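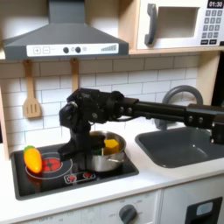 Healthy Start in Iltbridge: progress report to the Magbanua Fund

Period covered: April to July
Prepared by: Remedios Sison, project coordinator

Dear colleagues,

I am glad to report on our work with families of young children in Iltbridge and Kenine. The cooking and nutrition sessions are now running in both towns, and the parents come regularly.

Activities. In this period we recorded 1,059 visits by parents and carers. The sessions in Iltbridge are held in the morning and those in Kenine after 4 pm, when the older children have finished school. The most asked-for subject was vegetables for children who refuse them. We also printed the recipe booklet, and 2,252 copies were given out through the health centres and the library.

Difficulties. The Pevanel group did not start as planned. The hall there has no working water heater, and the owner has promised the repair two times. We have asked the primary school for a room — the answer is expected before the new term. Also, two of our session leaders left in May. One was replaced, the other post is still open.

Budget. Spending is below plan, mainly on rent for Pevanel. We ask your permission to move this amount to the printing of the booklet in a second language, as many parents have requested.

Next period. We will open the Pevanel group, fill the vacant post and begin the survey of families. The questions for the survey are attached for your comments.

With kind regards,
Remedios Sison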